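Drusturura 2 learns to say it doesn't know

Plulitz put out the second version of its tracking and planning package on Wed 13 April, and the headline feature is that the software will now admit when it is lost. The old one preferred to guess. It guessed with great confidence, and at the end of a long day of recording it would hand over a tidy file in which somebody's wrist had apparently passed through a wall.

The package is called Drusturura, and anyone who has used it will remember the first release, which came out in December and was patched before the month was over. It takes recordings from hand-held grippers, works out where the gripper was at each moment, and turns the result into paths a robot arm can follow. The first two jobs it did tolerably. The third depended on the first two, so you can guess how that went.

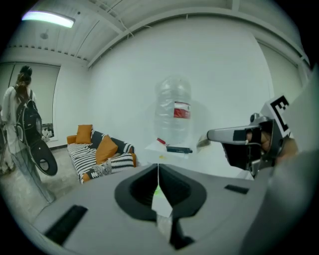 Reading time: 3 min

The trouble was plain white walls. Position tracking of this sort likes corners, edges, clutter and loud upholstery, and a good sofa with zigzags on it is worth more than any amount of tasteful decorating. Swing the gripper toward a blank wall and the old tracker had very little to hold on to, so it carried on in whatever direction it had last been going. Printed markers helped when they were in view. When they weren't, the path drifted, and the planner downstream treated the drift as something a person had meant to do.

Version 2 keeps a running score of how sure it is. When the score drops, the affected stretch gets flagged and the planner refuses to touch it until the tracker has found its footing again. It then goes back and tries to join the two good ends. If the join is poor, it leaves a gap and writes a line in the log, and the line is in plain English. Users of the first release, whose log said "warn 12" for nearly everything, may want to sit down.

Plulitz says it tested the change on 2000 recordings, of which 1000 were made in rooms picked for being dull. It hasn't said how many came back with gaps in them. Severino Peñalver, who leads the tracking work, would only go as far as "more than marketing wanted."

He was more forthcoming about the planner. "It used to be very polite," he said. "You gave it nonsense and it found the smoothest possible way to carry out the nonsense. Now it complains. We've had mail about the complaining."

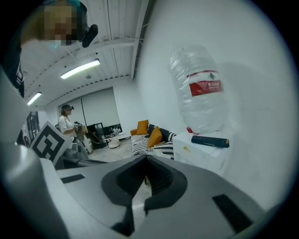 What else is in it

Calibration between the lens and the jaws can be rerun from an existing recording, so a knocked mount no longer means a lost afternoon. The replay viewer finally has a pause button. Fisheye footage is handled directly, without the separate flattening step that ate disk space and, on some machines, the fan. Two people recording in the same room can be lined up on a shared clock, provided both remembered to start the thing.

Still missing is any cure for see-through objects. Clear plastic continues to confuse the depth estimate, and the release notes list it under "known behavior," a fine phrase for a bug with seniority. A fix is promised, no date given.

Baninitz and Fekete, which both build on the first version, have said they will move over. Fekete wants to keep the old planner as an option for customers who found it more agreeable. Files from the first version open in the new one, though they are scored on the way in, and Peñalver suggests doing this on a day when you're already in a good mood.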